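3.2 Faith and the house in the two novels

Both novels in our set open with a woman arriving at a house she did not choose. In Domby, the heroine inherits a farmhouse from an uncle she met once. In Flomholm, the house belongs to the church and can be taken back. Yeo (Gyu-bin Yeo, in her study of Christian fiction) reads such houses as a test of obedience. We coded each passage set indoors for who speaks and whether prayer occurs. 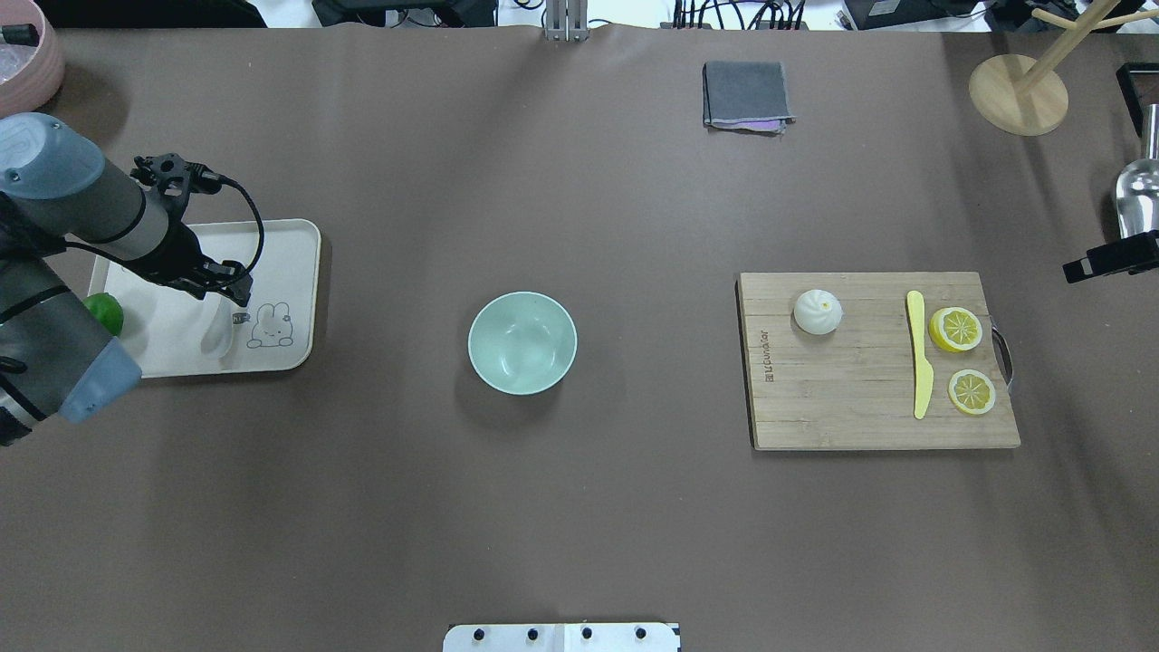 Figure 2. Tray with a spoon and a lime.

Prayer in Domby is mostly private and falls in the kitchen chapters. Flomholm places it at the table, with others present, and the husband often interrupts. The difference matters for the endings. Domby closes with the heroine alone and content, while Flomholm leaves the marriage open. Reader reviews, treated in Section 4, objected to the second ending far more often.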